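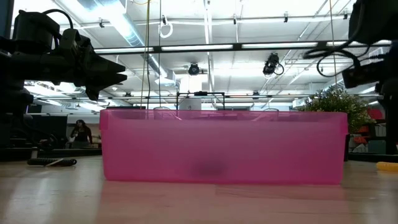 A two-arm bench cell at Nurnurbridge, with a pink translucent bin on the worktop.

Vustow publishes bench practice code for two-arm robot cells

Nurnurbridge, Jul 26, 2023. Vustow has released the first full edition of its code of practice for small two-arm robot cells used in sorting and handling work. The code, numbered VP 1734, covers the layout of the worktop, the marking of floors, the routing of cables and the keeping of records. It was drafted with Tudarard, which builds bench cells, and with the test house Grímsdóttir. It applies to cells in laboratories, training rooms and light assembly areas where people work at desks close to the arms.

Larger industrial cells are usually fenced and have long been dealt with in machine safety standards. Bench cells are often set up in shared rooms, changed several times in a working day and run by more than one team. Vustow began work on the code after members asked for a single set of rules that could be checked at the bench without special tools.

The code runs to 10 sections. Section 2 deals with the worktop and its surround. The working area must have a fixed border that can be felt by hand as well as seen. Brackets and clamps are to be fitted outside the area swept by the grippers wherever the frame allows it. The surface must be kept free of anything that does not belong to the task in hand, and any item left there on purpose must be entered in the task sheet.

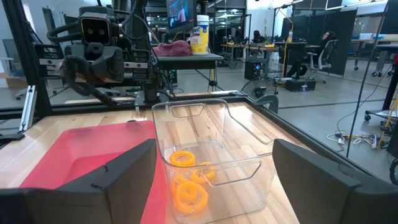 Section 3 covers containers and small parts. Clear and tinted plastic bins are permitted, but the task sheet must state which is in use, as both can affect how well a camera picks out what is inside. Where parts are sorted by colour, each colour is to have one named container for the length of the run. Soft parts such as loops and rings must be checked for splits before the run starts. A part that has fallen to the floor is not to be put back until the arms have been stopped.

Section 4 sets out the start position. Before a run, both grippers are to be open and clear of the worktop, with a gap between them wide enough for the operator to place or remove a container without touching either arm. The operator confirms the position by eye from the front of the table and then enters it in the log. Confirmation by screen alone is not accepted.
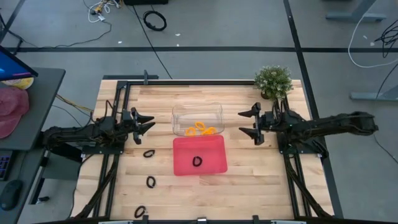

Section 5 is concerned with floors and walkways. A taped line must mark the limit of approach while the arms are powered. Lines are to be renewed when any part has lifted or worn through. Cables that cross a walkway must be covered or carried overhead, and spare lengths are to be coiled and kept on the cell side of the line. Desks used by the operator may stand next to the cell provided that the stop control can be reached from the chair.

Sections 6 to 8 deal with cameras, stopping and restarting, and work by two operators at one cell. Cameras fixed to an arm must be included in the check of moving clearances, together with their leads. After any stop caused by contact, the cell may be restarted only by the person who has inspected the grippers. Section 9 covers records, and section 10 lists the terms used.

The draft was open for comment until December. Vustow received 2046 separate comments, most of them on cable routing and on the wording of the restart rule. The restart rule was rewritten as a result. A proposal to require one fixed colour for all containers was not adopted.
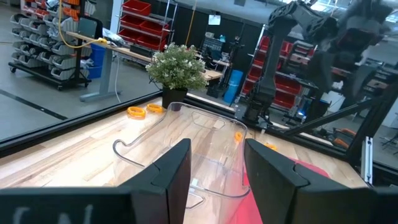

Orange rings on the worktop around a clear tray, seen between the gripper fingers.

Grímsdóttir will offer checks against the code at its own premises and on site. Cells already in use may be assessed as they stand, without being returned to the builder. Tudarard will supply the task sheet and log forms with each new bench cell.

The code can be ordered from Vustow in print or as a file, under order number 3336. Holders of the draft should discard it, as the section numbers have changed.

Notes for editors

Vustow prepares codes of practice for makers and users of small automated equipment. VP 1734 is voluntary and does not replace any legal duty on the owner or operator of a machine.

Press enquiries should be sent to the Vustow press office, Nurnurbridge.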